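Bostimora bench cell, four months in

Our shop takes in used phones, cleans them up and sends them back out. Until last summer every one of them went through human hands at intake: case off, phone down, look it over, next. I did that job for years and my thumbs still remember it! So when Muthu Murthy got the budget for a Bostimora cell with the Stesten soft-cover fingers, I volunteered for the first shift before he'd finished the sentence.

I love this thing. Setup took us 13 hours spread over a few shifts, mostly because the manual assumes you already own a Karras mount (we had the older Flustitz one, and the bolt pattern is close enough to fool you). After that it was teaching, trying again, teaching some more. In November we put 757 pieces past it, and I went home with hands that didn't ache.

A case, a dark sheet with cutouts and a phone at the gripper, up close:
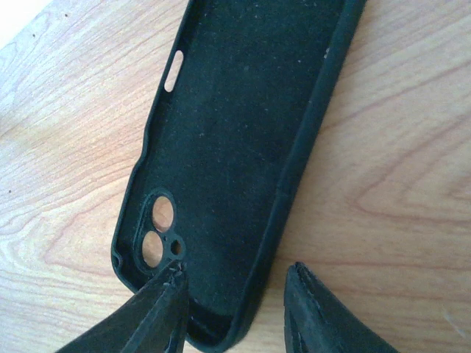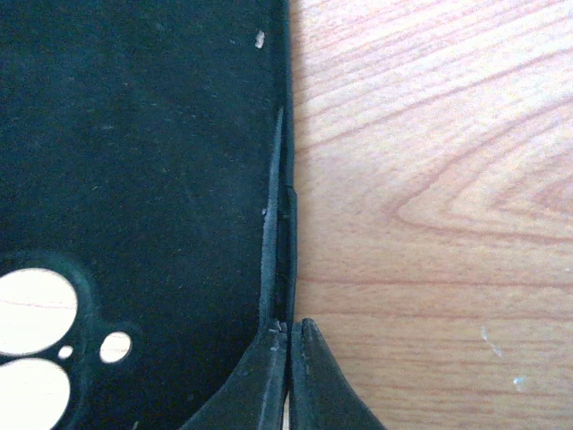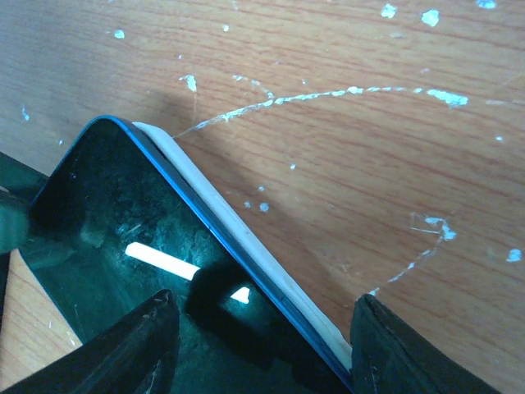

What surprised me most was how the work around it moved. I used to handle and grade at the same time, which meant I graded badly by mid-afternoon. Now I sit beside the cell with the grading sheet and a good lamp, and I get to think about one thing. Two of my coworkers have switched to board repair, which they'd been asking for forever, and the intake crew picks its own pace settings each morning. That last part was Muthu's idea and I'd tell any shop to copy it.

Gripes, because there are a few. Thin soft cases are still the hard ones, and I step in more than I'd like. Finger covers cost us 35 dollars a pair and you'll want spares in the drawer from day one. The status light is far too bright after 4 p.m. when we dim the front half of the room; ours has tape over it. And the training videos are all aimed at engineers, so the people who'll really be running it have to learn from each other. We wrote our own two-page guide and it gets more use than the manual.

Would I go back to doing intake by hand? Not a chance. If you're buying one, give the first month to the people who did the job before, and let them boss it around a little. I'm asking for a second cell in the spring, with the Karras mount this time.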